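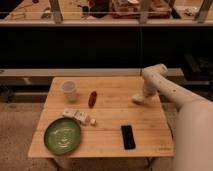 桌面日用物品陈设图辑

泽斯登(Zesden)生活器物资料室 编

本图辑为资料室“日常桌面”专题的一部分。该专题以家庭中最常见的木桌为对象,记录桌上日用物品的种类、摆放与收纳情况,供馆内研究人员、合作学校教师及普通读者查阅。专题自二月起陆续整理上线,图片说明由资料室编目组撰写,特达·施佩林(Theda Sperling)审定。

编目组在整理过程中注意到,桌面是家中物品流动最频繁的位置。餐具、遥控器、小包装物和各种细小物件往往在同一张桌上相遇,彼此之间并无用途上的联系。以往的器物图录多按材质或功能分类,将杯归于杯,将盘归于盘,物品在实际生活中的相邻关系因此很少得到保存。本专题保留物品在桌上的原有位置,不另行归类,也不更换背景。

一、桌面

图辑所收为一张浅色木桌。桌面由平行的长条木板构成,颜色接近淡蜂蜜色,板与板之间可见细缝。此类浅色桌面在编目中较为便利,深色与鲜艳的物品置于其上轮廓分明,白色小件则需要借助阴影辨认。读者在比较不同图片时,可以板缝的走向作为参照,判断物品摆放的角度。

靠近桌面前缘右角处印有一枚颜色略深的小标志,印痕较淡,编目组未作释读,著录时仅记“有标志”。

二、杯与盘

半透明的塑料杯呈磨砂白色,杯口朝上,立于桌面靠后的左侧。绿色圆盘位于左前角,盘沿颜色较深,盘心稍浅,隐约可见纹样。杯与盘虽同属餐饮用具,在桌上却各据一处,中间隔着其他物件。

编目组建议读者留意盘沿与盘心的色差。同一色系内的深浅变化,是日用盘类常见的装饰手法,在远处观看时容易被忽略。盘心纹样因较为模糊,著录时只记“浅色纹样”,不作进一步定名。

三、小件物品

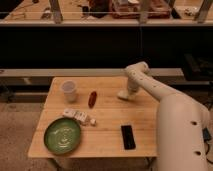
桌面后部的半透明杯与红色长条形小物,其前方为印有深浅标记的白色小盒及白色小方块。

红色小物形状细长,近于短圆柱,斜放于杯的右侧。因仅凭外形难以确认其为何物,著录名称暂定为“红色长条形小物”。奥尔洪·居内什(Orhun Güneş)在审读意见中提出,凡形状可作多种解释的物品,名称宜取其颜色与外形,用途一栏留空,待有实物资料时再行补充。编目组采纳了这一意见,并已将其写入专题的著录细则。

白色小盒平放,略有倾斜,表面印有灰色及深色标记。盒内所装何物不在著录范围之内。紧邻其右的白色小方块,大小与骰子或方糖相仿,是桌上体量很小的一件。此类小件与浅色桌面反差有限,浏览时建议适当放大图片。

四、遥控器

黑色遥控器竖放于桌面中部偏右的前方,长边为前后方向,表面略有光泽,按键沿机身分布。在浅色木板的衬托下,遥控器是桌上颜色最深的小件物品之一。

遥控器在家庭中的摆放位置,是本专题较受教师关注的内容。合作学校的巴特·波斯特马(Bart Postma)曾以此为题布置课堂练习,请学生记录家中遥控器在早、中、晚3个时段所处的位置,并绘制简图。部分学生的简图经本人同意后,已存入资料室教学档案,可在阅览室调阅。

五、著录说明

本图辑各条目采用统一格式,依次为名称、颜色、外形、位置与备注。位置的描述以读者面对桌面前缘的方向为准,“前”指靠近前缘一侧,“后”指远离前缘一侧,左右依此类推。

名称以通用词为先。能够确认的物品直接记其常用名,如杯、盘、遥控器;不能确认的物品记其外形。文字标记无法辨读时,记“有印刷标记”,不以推测补足。

颜色以目视为准,不使用色卡编号。木质桌面的颜色在不同光线下可能略有出入,引用时请注明所据图片。

六、查阅与使用

图辑可在线浏览,也可于资料室阅览室内查阅打印本。打印本每册36页,置于阅览室入口右侧的开放书架,限室内阅读。学校及机构如需借用教学展板,请提前向资料室提出书面申请,每次借期为20天,可续借一次。

图片用于课堂教学、内部研讨及非营利性出版物时,请注明“泽斯登生活器物资料室”字样。用于商业用途者,须另行取得书面许可。对图片进行裁切的,应在说明中标出“局部”。

读者如对某件物品的名称或用途有所了解,欢迎填写阅览室备有的补充说明单,注明图辑名称、物品位置及判断依据。编目组收到后将予以登记,经两名编目人员核对后更新相应条目。

编目:托恩·赫尔曼斯(Toon Hermans)、维姆·吉尔茨(Wim Geerts)
审定:特达·施佩林
排版:加内克(Ganeck)工作室

相关图辑:厨房抽屉/玄关搁架/书桌一角
返回专题目录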